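Abu Hammour Group Finishes Reading the Psalms Aloud

December 2022

What a joy to hear the last "Praise the Lord" of Psalm 150 read by a full room! The Abu Hammour Bible study group has now read the entire book of Psalms aloud, a project that started back in May with just two readers, Silvana Barbosa and Hussam Ghanem.

By the final evening, 41 people had taken a turn. Some read in Arabic, some in Portuguese, and Nattawut Ruangrit read Psalm 23 in Thai, so softly that everyone leaned in to listen.

"I'd known these words since I was a girl, but I'd never heard them one after another like this," said Afaf Nasrallah, who read Psalm 119 with her daughter (all 176 verses of it!). "You hear how much complaining there is, and then how much thanks."
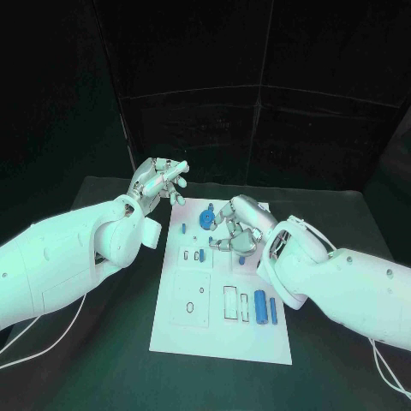 The group moves on to the Gospel of Luke next, starting with Zechariah in the temple. Dalal Qaisi will lead the first evening, and new readers are very welcome, in any language they pray in.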